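February
By the Furcombe Domestic Spaces Group

3.2 Countertop ovens in small kitchens

The households in this part of the study lived in one-room and two-room apartments managed by Melier, most of them without a built-in oven. A countertop toaster oven did the work of a full-size range in these homes, and it also took up a large share of the only work surface. We were interested in how residents divided that surface between the appliance, the food waiting to be prepared, and the dishes waiting to be filled.

Residents of 28 apartments agreed to keep a kitchen log for 8 weeks. Each entry recorded the time of day, the dish prepared, the items moved before cooking began, and the place to which they were moved. Residents were asked to write the entries in their own words. They were not asked to tidy the counter or to change where anything was kept. Entries that gave only the name of a dish were set aside, and 200 entries were kept for the analysis reported in this section.

The logs show that the oven was the most stable object on the counter. Once it had been placed against a wall and near an outlet, it tended to stay there for the whole period, even when residents described the position as inconvenient. Smaller items were arranged in front of it or to either side. Bowls, whole vegetables and bread were mentioned most often, and they were moved many times in a single evening. Several residents referred to the strip of counter in front of the oven door as "the landing," a term we have adopted for the rest of this paper. Figure 4 shows a toaster oven with a small pumpkin and a bowl on the counter in front of it.
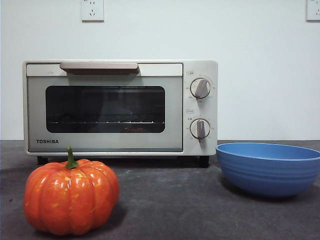

Figure 4. Toaster oven at the back of a countertop, with pumpkin and bowl in the foreground.

The landing served two purposes that were often in conflict. During preparation it was the place where ingredients were gathered and where vessels were set out. During cooking it had to be open enough for the door to be lowered and for a hot tray to be pulled forward. Residents who cooked one dish at a time reported little difficulty with this change of use. Residents who prepared a second dish while the first was in the oven reported moving the same bowl or cutting board back and forth, and in a number of entries the item ended up on a chair, on the refrigerator, or in the sink.

Whole squash and pumpkins deserve separate mention. They keep well at room temperature and are seldom put away, so they remained on the counter for days or weeks before they were cooked. Residents treated them partly as food and partly as decoration. One entry describes a pumpkin that was moved before every meal for most of a month and was finally baked in halves. The resident noted that the counter "looked bare" afterward and placed a bowl of onions in the same position.

3.3 Depth of the work surface

Counter depth had a stronger effect on these routines than counter length. Melier apartments contain two kitchen layouts, known to the building staff as Puma and Colla. The Colla layout has the longer counter, but it is shallow, and an oven pushed to the back wall leaves a landing too narrow for a dinner plate. Residents of these units usually kept loose items beside the oven and left the front clear. In the Puma layout the counter is shorter and deeper. Items were kept in front of the oven at nearly all times and were moved only when the door was to be opened.

Clearances recommended by the oven manufacturers further reduced the usable area. Residents were aware that the housing grew hot in use, and 20 of the entries mention leaving a gap at the side or pulling the oven forward from the wall. Pulling the oven forward solved one problem at the expense of the landing. Some residents returned the oven to its original place once it had cooled, while others left it forward until the next cleaning. The logs do not allow us to say which practice was more common, as entries about cleaning were brief and irregular.

The next section considers lighting over the same work surfaces.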